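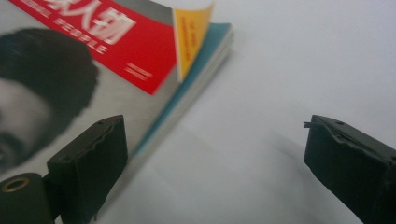

2026-10-27
By Emil Strebel

The periodicals bindery at Holau takes in loose magazine issues from libraries and returns them as bound volumes. Oberholzer runs the plant on two floors of a former thread mill, and the open afternoon covered both. I went mainly to see how mixed stock is handled, meaning issues with covers, inserts and paper weights that do not match. Foreign-language weeklies and monthlies make up a good part of that stock. One Chinese magazine has a red banner across the cover with large white characters, the word PEOPLE in white capitals beneath them, and a man's portrait on silvery grey. A yellow-orange tab or folded insert stands up out of the pages at one end, with small red lettering on it. Inserts are the largest single source of delay at intake, and most of the first hour was spent on them.

Intake is on the ground floor. Each title arrives with a slip stating the binding style, the cover policy and the treatment of inserts. There are three treatments: bind in place, remove and pocket at the back, or remove and return. If the slip is blank, the issue goes to a query shelf until the library answers. Ambros Hämmerli, who has charge of intake, said the query shelf held 116 issues on the morning of the visit, and that the usual wait for a reply is two weeks.

An insert bound in place has to be checked for position. A folded piece that stands above the head of the text block will be cut when the volume is trimmed. The operator either refolds it or tips it in lower down with a narrow line of paste. Card stock is not refolded, as it cracks along the new crease. It goes to the pocket regardless of what the slip says, and a note is sent with the volume.

Collation follows. Issues are put in date order, the page sequence is checked, and missing leaves are entered on the slip. For titles in scripts the staff do not read, the work is done from issue numbers and from a sample sheet supplied by the library, with the position of the number circled. I asked how often this fails. Hämmerli's answer was that double issues cause most of the errors, particularly where two numbers are printed on the cover and only one on the contents page.

The upper floor has the milling, gluing and trimming. Saddle-stitched issues have their staples pulled by hand and are sewn through the fold. Glued issues have the spine milled away, and the leaves are then fanned and glued from both sides. Coated paper takes the adhesive poorly, so the milled edge is notched first. The notching unit is a Skelik, bought used, and it was stopped for a blade change during our visit. We were shown the old blade and a test block that had been pulled apart on a bench gauge. The leaves had held at the notches and let go between them.

Trimming is set per volume. The rule is to take as little as possible, and on titles where pictures run to the edge of the page the fore edge is often left alone. The result looks uneven where the issues vary in width, and some libraries complain about it. The plant prefers the complaint to the lost margin.

Cases are made from buckram in eleven colors. Spine lettering is set on a terminal running Plilteck, which stores the pattern for each title so that a new volume matches the previous one. The file holds 3,418 titles. Chinese, Japanese and Korean lettering was added two years ago. Before that, those spines carried romanized titles only, and a few libraries have kept the old form for the sake of a uniform shelf.

Output last year was 1,077 volumes from the periodicals line, with a further 700 from theses and local newspapers. Both figures are down on the year before. The periodicals line runs one shift.

The tour lasted two and a half hours, which was long enough for the ground floor and short for the upper. The sewing station in particular was passed quickly, and the noise there made questions difficult. Visitors with a technical interest should ask for the smaller group. The next open afternoon is in November, and places are booked through the front office in Holau. The stairs are steep and there is no elevator for the public. Parking is in the yard behind the boiler house.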